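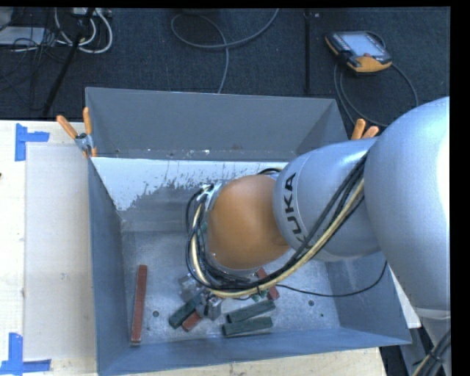

Figure 4.1 A KUKA arm reaching into a metal bin of red and green blocks. The supply lines follow the outside of the wrist.

Print this page | E-mail this page

Contents | Previous chapter | Next chapter | Glossary | Index

Chapter 4
Comparing Grippers at the Bin

Chapter 3 dealt with choosing an arm. The reach, the payload and the number of joints were all worked out on paper, and the reader could have finished that chapter without going near a machine. Grippers are harder to choose in this way. A maker's sheet will give the opening width and the closing force, and both figures are useful, but neither says how the gripper will behave when the part it has been sent for is lying against a wall with another part on top of it.

This chapter is about testing grippers on a simple picking job and comparing the results fairly. The job used throughout is picking rectangular blocks out of a bin with sloping sides. Blocks are cheap, they do not bruise, and their shape is easy to describe to a controller. They still give plenty of trouble. A block on open floor can be approached from any direction. A block lying almost parallel to a wall, like the long red one at the left of Figure 4.1, leaves the fingers little choice about which sides they can hold. Where blocks lie close together, as they do near the gripper in the same figure, the controller must also decide which one to take first.

4.1 What is being compared

It is easy to set out to compare two grippers and end up comparing two of something else. Suppose gripper A is tried in the morning and gripper B after lunch, and in between the bin is moved by the width of a finger. If B does worse, the fault may lie with B or with the bin. For this reason the workspace is fixed before any trial is counted. The bin in Figure 4.1 has spring clamps on its rim, and blue tape marks the corners of the sheet beside it. Tape is a perfectly good way of recording a position on a bench, provided that it is checked at the start of each run.

The same care applies to the arm. Each gripper has its own length and weight, and both must be entered in the controller when the tool is changed. A wrong length will send the fingers into the floor of the bin or leave them closing on air. A wrong weight is less obvious and shows itself as small errors in position, mostly when the arm is stretched out.

Cables and hoses also need thought – more than most beginners give them. The lines in Figure 4.1 run down the outside of the arm and curl round the orange wrist joint. They must have enough slack for the wrist to turn, but slack lines can catch on a rim or lie across the parts. They can also hide the parts from a camera. In the figure one red block is crossed by the lines so that only its ends can be seen, and a fixed camera in that place would have to look again after the arm had moved away.

4.2 The Irnotthorpe trials

Most of the results in this chapter come from trials run at the Irnotthorpe workshop. Two grippers were compared. The Kunska is a plain parallel gripper with flat steel fingers. The Flirnis has narrower fingers with a slight hook at the tip, and is meant for parts that lie close to a wall. Both were driven by the same Habte controller, with the same approach speed and the same waiting time after closing.

Each gripper was given 1,000 picks. A pick was counted as good only if the block was lifted clear of the rim and set down in the right place. A block that was lifted and then dropped was counted as a failure, and so was a pick that took two blocks at once.

The first set had to be thrown away. After 34 picks the fingers of the Kunska were found to be closing unevenly – a screw had worked loose – and the count was begun again from nothing. The lost set is mentioned here because readers running their own trials will sooner or later face the same choice. Keeping the good picks and dropping the bad ones is not allowed.

4.3 Before you begin

Readers with access to an arm should work through the checks below before starting Exercise 4A.

Clamp the bin and mark its position.
Enter the length and weight of the gripper.
Move the wrist slowly through its full turn and watch the lines.
Keep the pendant within reach of the person running the trial.
Write down what counts as a good pick.

The last check should be done on paper and signed. Section 4.4 gives a form for this and explains how to fill in the column for part-failures.

Previous chapter | Next chapter | Back to top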